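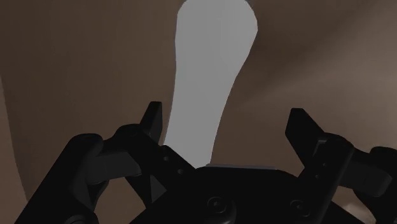

How many simulated grasps does it take to train a grasp scorer that works on objects it has never seen?

In our tests, roughly 800 labeled attempts per object group were enough. Adding more after that changed the ranking of grasps very little.

Project report, Fiona Dalgleish and Kenneth MacLeish
Submitted Sunday, July 20, 2025

What we set out to do

Our task was to predict whether a two-finger gripper will hold an object, using only a view from the wrist taken before the fingers close. Earlier students on the Tisside project used a fixed camera above the table. The trouble with that view is that the hand blocks it in the last part of the approach. We moved the virtual camera to the wrist so that both fingertips and the object stay in view.

Data

All attempts were run in the Flulteo simulator. We used objects in four groups: boxes, cylinders, flat parts and irregular shapes. The irregular group includes long pieces that are narrow in the middle and flare at the ends. All objects were given a plain gray matte surface so the network could not learn from color or print.

In total we kept 3,555 attempts. Each one has a single view saved with the fingers open, the gripper pose, and a label. An attempt was labeled a success if the object was still between the fingers after the lift and a short shake. We threw out runs where the arm hit the table before reaching the object.

Method

The scorer is a small convolutional network called Purves. It takes the wrist view and gives one number between zero and one. We held back 400 attempts for testing, and no object in the test set was used in training. For comparison we used Wustlow, a rule-based scorer that only measures how well the object is centered between the pads.

Results

Purves ranked grasps better than Wustlow in all four groups. The difference was small for boxes and cylinders, where centering is most of the problem. It was largest for the irregular shapes. Wustlow gave low scores to off-center grasps on narrow shafts, but many of these held, as the first pad to touch pushed the object over until the second one met it.

Most of the wrong predictions were on flat parts. From the wrist, a thin plate seen edge-on gives the network few pixels to work with.

Limits and next steps

We did not vary friction or weight within a group, and nothing was tested on a real arm. In August we plan to rerun the flat parts with a second view from farther back. The training scripts and the object list are in the project folder, under Kenneth's name.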